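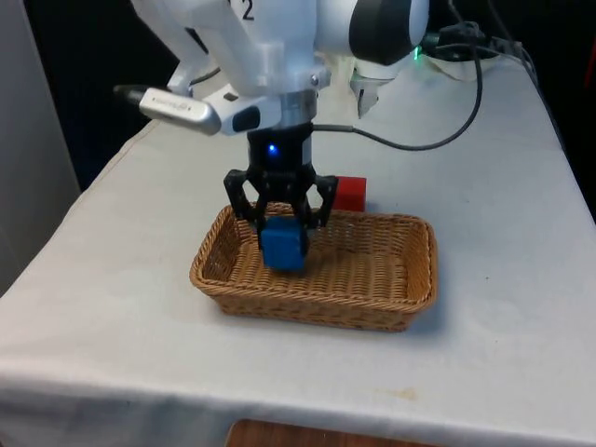
Two badge names on one form and it still only printed mine, Todor Babić wrote to us in August, and he wanted to know if the Ritness dealer weekend would go the same way. Fair question. Short answer no. Long answer below, written fast between calls so bear with me.

The Ritness site went live at the start of the month. 669 invitations out, all by email, each with its own link. Dealers and partners, two nights at Flelamholm, one dinner, one free afternoon. We built the registration pages, the confirmation emails and the badge file. Ritness did the wording and the pictures themselves, and their people signed off each screen.

What went wrong last time (Todor's time) was the guest field. It was one box. People typed "and wife" in it, or "TBC", or two names with a slash. The badge export took whatever sat in the main name field and dropped the rest. So partners turned up and got a handwritten label at the desk. Not great when it's meant to be a reward for a good year.

So, changes.

Guest now has a page of their own. First name, last name, name as it should appear on the badge, diet, shuttle yes or no. You can leave it and come back. The link stays the same and it remembers where you were, which sounds small but was easily the most asked for thing in the feedback.

Badge preview on the last screen. You see both badges before you hit send. Long names wrap onto a second line instead of shrinking to nothing. Accents work. We tested with Babić, obviously.

Changes close at 6 pm on the cut-off day printed in your invite. After that it's the phone line or the desk. Please don't reply to the confirmation email, it goes to a mailbox that gets looked at twice a day if we're lucky.

Free afternoon: you pick one activity per person and they no longer have to match. Last year couples were locked to the same choice and we got a fair bit of mail about that. The boat trip is capped by the operator so when it shows full it is full. There's a waiting list button. It does work, it moved 15 people off the list in the first week after a few cancelations came through.

Shuttles. Two pick-up points, Pronddale station and the airport hotel. Pick one when you register, you can switch up to the cut-off. If you are driving, tick "own car" or the system will keep sending you shuttle times. We know. It's on the list to fix.

Some of you asked why the site didn't look like the main Ritness pages the first morning. Wrong font file, headings came up in the browser default. Fixed by lunch. If you still see it, clear your cache or just open the link on your phone.

Also the German version had the dinner at 7 and the English one at 7:30. It's 7:30. Both say so now. Thanks to the three people who wrote in within an hour of each other.

Sibusiso Xaba is running the desk on site and has the final guest list from the night before. Anything weird with a room share, an extra night or a late arrival, go to him direct and not through the form, the form only has a comments box and comments get read last. His number is in the second confirmation email, right at the botom.

Next one up is Lorente, a sales kickoff, smaller, no partners, one night. Same form underneath with the guest page switched off. They want session choices with a headcount their own team can see live, so we are building that now and will probably offer it to everybody else once its been through one real event. Screens go to them for a first look when the Ritness badges are at the printer.

Todor, yours are both in the file. I checked this morning.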